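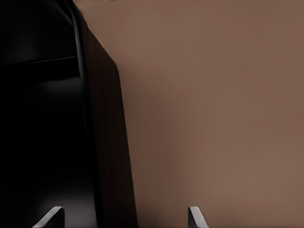
Simulación desde la cámara de muñeca: la pinza abierta, entre el mueble oscuro y la superficie marrón.

La célula se llama Tarigan y lleva en marcha desde septiembre. Un brazo, una pinza de dos dedos, un mueble de pruebas con puerta y, al lado, el gemelo simulado que corre en una máquina de sobremesa. La cuida una técnica de Lomport que prefiere que no pongamos su nombre —«luego me escriben a mí para todo»— y que nos atendió con el portátil abierto y media hora justa.

Empezamos por la cámara de muñeca, porque es lo que más guerra le da. «La gente calibra una vez y se olvida. Aquí se comprueba cada vez que se toca la pinza. Cada vez. Si cambias una yema del dedo, compruebas. Si aprietas la brida, compruebas».

¿Y cómo se comprueba? Primero en simulación. Lleva el brazo virtual a una pose fija, muy pegado al mueble, y mira dónde caen las puntas de los dedos. «Tienen que asomar por abajo, las dos. Si una desaparece, el montaje de la cámara está mal metido en el modelo, o alguien ha tocado el fichero. Luego repito la misma pose en la célula de verdad y comparo. Dos píxeles de diferencia los acepto. Más, no».

La pose cercana la eligió ella. Antes usaban una de lejos, con el mueble entero, y salía todo bonito. «De lejos todo cuadra. Pegado al canto es donde se ve el error».

Lo negro es otro tema. Un mueble casi negro se come la luz, y el paquete de visión, Estix, busca bordes. «En el interior apenas tienes nada, un brillo gris y para de contar. El canto curvo sí, ése coge un reflejo fino y de ahí tiro. Por eso no quiero que me suban la luz del simulador. Me lo piden mucho. Si la subo encuentro todos los bordes y luego en la célula no encuentro ninguno».

Le preguntamos por el fondo liso, sin textura. Se encoge de hombros. Textura cero, dice, y así se queda hasta que acabe con los bordes. Después meterá variaciones, colores, ruido. Una cosa cada vez.

Del mantenimiento diario habla más deprisa todavía. Limpiar la lente con paño seco, nada de alcohol. Mirar el cable en la muñeca, que es donde se parte. Abrir y cerrar la pinza en vacío y escucharla. «Cuando suena a arena, paro». En lo que va de proyecto ha desmontado los dedos 34 veces —lo lleva apuntado en una libreta, no en el sistema— y casi siempre por lo mismo, un tornillo que se afloja con la vibración. Fijador de roscas medio, par bajo, marca de rotulador en la cabeza. Si la marca ha girado, ya sabe.

La avería peor fue en el cable. La cámara se congelaba en una postura concreta, con la muñeca girada, y el programa seguía tan tranquilo con la última imagen buena. «El brazo creía que veía la puerta y estaba viendo la puerta de hace un rato». Ahora cada imagen lleva contador y, si el contador no avanza, parada. El cable nuevo va con bucle más largo y dos bridas en lugar de una, sin apretar del todo.

Piezas de repuesto: las yemas las piden a Plinau, en cajas de 64. Le parecen muchas. «No venden menos. Tengo yemas para jubilarme».

Copia de los ficheros de calibración, todos los días, los 365, aunque la célula esté parada. Fue una mania suya y ahora es norma en Lomport. Una vez recuperó una versión vieja y se ahorró rehacer la muñeca entera.

¿Lo próximo? Que la comprobación se lance sola al encender. El script está a medias, falla cuando la pinza arranca cerrada porque entonces los dedos no están dónde los espera. Lo está mirando. Mientras, a mano: abrir pinza, ir a la pose, mirar las puntas, comparar, firmar la hoja.

Suena una alarma en la sala de al lado. «Ésa no es la mía», dice, pero se levanta igual.

2025-01-18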